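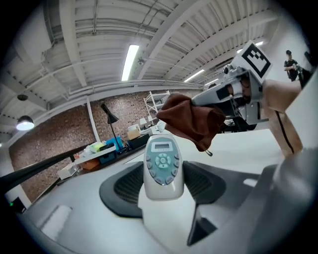
June 8, 2022

Workshop notebook, curing room and back bench

Humidity first. The curing room sat at 48 per cent overnight again, which is too dry for the bars poured in May. I have shut the louvre halfway and put the two trays of water back on the bottom shelf. Stellan wants the louvre left fully open and the fan on low. We did it his way last winter and got warped ends on the whole back row, so I'm going with half closed and will look again after the weekend.

Batch 173, olive and tallow, plain. Poured yesterday afternoon by Letay and me. Lye solution went in a bit warm, I didn't write the figure down and should have. Trace came on quicker than usual and we had to hurry the last mould. Top is lumpy at one end. Cut this morning after breakfast with the new wire. Cuts cleanly except for the lumpy end, which dragged and left a ridge. Those bars go to the offcut bin for rebatching. Colour is a bit more yellow than the last tallow batch. Different supplier for the tallow (Willness instead of the butcher), so I put it down to that.

Ash on the tops of the lavender bars from the batch before. Thin, white, wipes off with a damp cloth but comes back. Meron steamed three of them with the garment steamer as a trial and they look better than the wiped ones. The surface has a slight shine now. If it holds for a week we'll steam the rest. If it doesn't, plane the tops and live with the lost weight.

Tallow rendering. Second render of the Willness tallow done on the stove with salt and water, strained through cloth, left to set in the blue bucket. There was a brown layer on the underside that I scraped off. Smell is much milder than after the first render. I think it could take a third but Sosina says we are boiling the thing to death and that nobody who buys tallow soap minds a faint smell of tallow. She may be right. I'll make up one small plain batch from twice-rendered and one from thrice-rendered and label them properly this time.

Labels. The last lot of masking tape labels fell off in the curing room, again. Gebremedhin has been writing straight onto the shelf edge with a grease pencil and that works. Do that from now on — batch number, pour date, initials. Leave the grease pencil on the string, please.

Moulds. The long timber mould has opened up at one corner. Leaked a little into the liner fold, not much. I've taken the end off, cleaned out the old glue and clamped it with fresh. Leave it in the clamps until I say so. The short moulds are all fine. Liners are down to the end of the roll and the freezer paper we like is called Jemal, sold at the packaging place out past the rail yard. The cheaper paper goes soggy in the corners and sticks.

Ollari order. They want the oatmeal bar without fragrance for their guest rooms, smaller than our usual, wrapped in plain paper with a band. I cut a sample from the spare oatmeal loaf with the wire set one notch in. It looks small but fine in the hand. Letay thinks the edges are too sharp for a guest bar and bevelled one with the peeler. I prefer hers. It does add time per bar, so the price I gave them over the phone is now too low. Sosina to ring them before anything is cut.

Superfat. We've been running 5 per cent on everything out of habit. I'd like to try 3 on the laundry bar, where the extra oil is doing no good that I can see. Ran the numbers twice through the calculator sheet and once by hand, same answer each time. The hand working is on the facing page. Stellan to check it before anyone weighs lye from it.

Scale. The small scale is drifting. It reads true with the brass weight in the morning and wanders by the afternoon. New batteries made no difference. Use the big scale for lye until this is sorted, even for the small batches, and check it against the brass weight first. I've asked Tustik whether theirs can be borrowed.

Goggles — one pair has a split strap. Binned it. There are spares in the drawer under the sink.

Still to do:
Turn the bars on the top two shelves
Rebatch the offcuts, grate them coarse
Order freezer paper, and ask about castor oil in the larger drum
Vinegar bottle by the door is nearly empty, that one is for the benches only
Check steamed lavender bars for ash
Take the long mould out of clamps, test with water before oil

Letay has the colour samples at home, bringing them in with the clay.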